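Home | Topics | Machines | Animals | Space | Ask Us | Grown-Ups

Search this site... Go

How Do You Teach a Robot Hand? A Look at the Lekmont Pair Kit
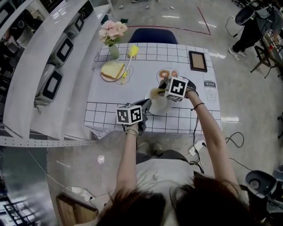 What is a teaching kit for robots?

It is a set of tools that lets a person do a job by hand while a computer saves every move. Later, a robot uses those saved moves to learn the same job. The kit in this article is called the Lekmont Pair Kit, and it is sold to schools, science clubs and small workshops.

Why robots need lessons

You know how to pick up a sponge. You learned it so long ago that you don't think about it anymore. Your eyes find the sponge, your arm goes out, and your fingers close just hard enough.

A robot has none of that when it is first switched on. One way to teach it is to write out every step in computer code. That works for simple jobs, like moving a box from one spot to another. It gets very hard when the box might be in a different place each time, or when the thing to be picked up is soft.

Another way is to show the robot. A person does the job again and again, and the computer keeps a record of each try. One try is called a demonstration, or "demo" for short.

What is a gripper?

A gripper is a robot's hand. Most grippers don't have five fingers. Many have two jaws that open and close, a bit like kitchen tongs.

With the Pair Kit, the grippers are not fixed to a robot. You hold one in each hand. On top of each one is a white cube with black square patterns on it. The patterns are called markers. A computer looks at the markers through a camera, and from the way they look it can figure out where the gripper is and which way it is tilted. If you turn your wrist, the pattern the camera sees changes too.

Cables run from the grippers, so the team at Lekmont asks users to keep their feet clear and to stay close to the table.

What jobs can you teach?

The jobs in the Pair Kit book are ones you might do at home. You might lift a small sponge from a plate, or set out things for breakfast. The paper sheet that covers the table has drawings of tableware on it, and a drawing of a milk carton with the word "milk." Real things, such as a slice of bread on a plate or a dish brush, can go on the table along with the drawings.

The book has 25 jobs in all. The first ones use one hand. The later ones use both, which is harder than it sounds. Try picking up a grape with two spoons and you will get the idea.

How many tries does it take?

That depends on the job. Kasun Patwary runs the after-school club at Figueroa Hall, where we tried the kit. His club picked one job, moving a sponge from a plate to a tray, and saved 152 demos of it. They took turns, because your arms get tired.

"The kids wanted to go fast," he told us. "Slow is better. If you bump the plate, you keep that one separate and do it over."

By the end of October the club had saved 1113 demos across all its jobs.

What happens to the demos?

The demos go to a program called Omine, which comes with the kit. Omine looks for what the demos have in common. It might find that the jaws always open before they reach the sponge, and that they close when the sponge is between them. This part is called training. The club left its computer on overnight for it.

After training, the program can be loaded onto a robot arm. The arm is not in the box. You have to buy or borrow one, and they cost a lot more than the kit does.

What we liked

The grippers are easy to understand. You squeeze and the jaws close. Children of nine and up had no trouble, and one younger brother did fine with help. The job book is clear and has large print.

What we didn't like

The setup takes too long. Getting the camera to find both cubes took us most of an hour the first time. The cubes also have to stay where the camera can see them, so if you lean over the table and block one with your head, the demo can't be used. The instructions for this are on the last page and should be on the first.

The paper sheet creases if you fold it. Roll it up.

Is it safe?

The jaws can pinch, but not hard. An adult should plug everything in and check where the cables go. Food used in the demos shouldn't be eaten afterward, as the grippers touch it.

Words to know

Gripper: a robot's hand.
Marker: a pattern that a computer can find and follow.
Demo: one try at a job, saved by the computer.
Training: when a program learns from many demos.

Written by Tracey Lightfoot. Last checked 7/31/26.

3 comments

Faustino Montes
My daughter read this and wants to know if it works for left-handed kids.

Tracey Lightfoot
Hi Faustino, it does. Both grippers work the same way and you can pick which one to start with.

Cirilo Camacho
We have this at the Flondescombe library. Agree about the camera setup. Put a lamp near the table, it helped us.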